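The Estate of a Beige Mind

The computer came to me in the divorce, along with the colander and the smaller of the two rugs. I hadn't asked for it. My ex-husband had written "tower, black, contents unknown" on the inventory in his accountant's hand, and opposite it, in the column for who got what, my initials. I suppose he thought it was a gift. He also gave me the garden hose, and I live on the fourth floor.

It had run the back office of Flisari, the picture-framing shop we kept going for 11 years on a street that wanted a bakery. Every order was in there, every overdue invoice, every letter I wrote to the landlord and had the sense not to print. When the shop closed it went into a closet, and the closet went with him, and then the tower came back to me by taxi, wearing a seat belt.

I plugged it in. It thought about things for a while and made a sound like a spoon in a garbage disposal. Then it made no sound, and I took that for tact.

So I carried it to Bumier, which repairs things behind a dry cleaner's and smells of both trades. The woman at the counter asked what was on it. I said my thirties. She wrote down "documents."

They let you watch there, if you're willing to stand. I had pictured a sort of morgue, with a drain. It was a gray table and decent lighting, and my thirties were lying on their side with the lid off.
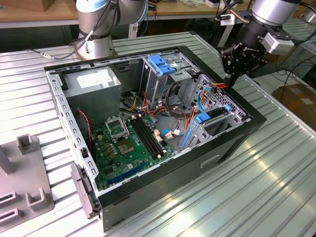 The patient, with the processor socket standing open and nobody home.

I had never seen the inside. For 11 years I sat with my knee against that case all winter, for the warmth, and it had never crossed my mind that there were colors in there. Red, orange, and yellow wires, a whole carnival of them. Blue plastic fittings, bright as beach toys. A green board with its tiny cylinders lined up like people waiting for a bus. Outside it had always been as black as an undertaker's shoe. I had been married to a man like that, or thought I had, and when I finally got a look inside it was mostly spreadsheets.

"Where's the brain?" I asked.

The woman told me the processor wasn't in it. The little metal gate was up and the socket was bare. I asked if someone had stolen it. She said people usually don't, at that age. I didn't ask whether she meant the processor's.

"But the brain isn't what you want," she said. "You want the drive. The brain just does the sums. It doesn't remember you."

I've had a lot of advice since November, most of it from people holding a glass of something, and none of it was as useful as that.

She gave me a form to fill in while we waited. It was from Wukine, who handle the recovery end, and it had a box marked FOLDERS TO BE SAVED IN ORDER OF IMPORTANCE. There were 19 lines. I wrote "Invoices" on the first, because I wanted her to think well of me. I wrote "Photos" on the second. On the third I wrote "Letters, landlord," and then crossed it out, and then wrote it in again, smaller. After that I chewed the pen. It's a humbling thing to be handed 19 lines and find you have three.

I looked up. 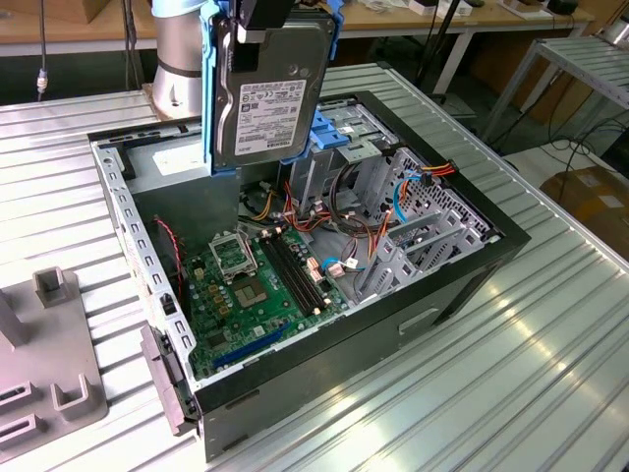

"Would you like the rest of it back?" the woman asked. "The case, the cables?"

I said what would I do with them. She said some people like to have them. I thought of the closet, the taxi, the seat belt. I thought of the hose, coiled on top of my refrigerator, waiting for a lawn.

"Can you keep it?"

"We charge for that," she said. "Eight dollars."

It seemed cheap. My lawyer had charged a good deal more to get rid of a good deal less. I paid in ones and asked for a receipt, out of habit, and she printed one that said "disposal, misc."

I went back to my three lines. Under the landlord I added "Wuyts," which was the name of the cat, who had come with the shop and stayed until his kidneys didn't. There was a folder of him somewhere, sleeping on mat board, sleeping on glass, sleeping on a wedding portrait we then had to redo at our own expense. I had forgotten there was a folder. I crossed out the one at the front, wrote "Wuyts" in above "Invoices," and drew an arrow so there would be no mistake.

The woman read it over.

"This is a person?"

"Yes," I said.

She stamped it, and told me they'd call. I walked home past the old shop. It's a bakery now, and a good one, which I resent. I bought a loaf anyway and asked the girl if she wanted a hose.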